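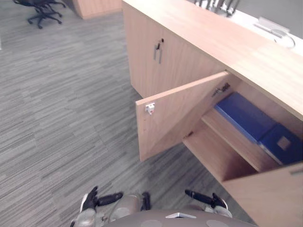
Figure 3. Both hands forward over the carpet, with the cabinet to the right.

4.2 Spare parts and the paper trail

The depot at Vītola keeps 448 part numbers for the Limuten patrol aircraft, and our logs cover 161 requests made by its line crews between winter and the end of the flying program. We had expected to write about shortages. The shelves, as it happened, were well stocked, and what the crews waited for was mostly signatures.

A request for a fuel pump seal passed through 12 hands on its way to the hangar. Two of those belonged to the same officer, who signed once as holder of the budget and again as acting holder of the other budget. He told us he had never turned himself down. The median wait for a part already on the base was 10 days, long enough for one crew to grow fond of a grounded airframe and give it a name we have agreed not to print.

Crews dealt with this in the usual way. Parts were borrowed from aircraft due for deep maintenance, and the borrowing was written up afterward, or in a few cases much afterward. Bisht (in her earlier study of the Direl transport fleet) calls this "friendly robbery" and treats it as a failure of discipline. We are less sure. In our logs the borrowed parts were tracked quite well, in pencil, on a sheet taped inside a locker door, and the sheet agreed with the shelves more often than the official system did.

The new supply software, Grirano, arrived in December. It replaced the paper form with a screen that looked exactly like the paper form, down to the box marked "attach carbon copy." Signatures became clicks, and the wait got shorter for routine items. For anything classed as flight-critical it grew, as each click now needed a password and the passwords expired on leave days. Pärn and Gamage report a similar pattern for engine spares, though their base had the good sense to keep the old forms in a drawer.

We did not count requests that were withdrawn before the first signature. The stores chief believes there were plenty – he also believes the pencil sheet does not exist, so we treat his estimate with care.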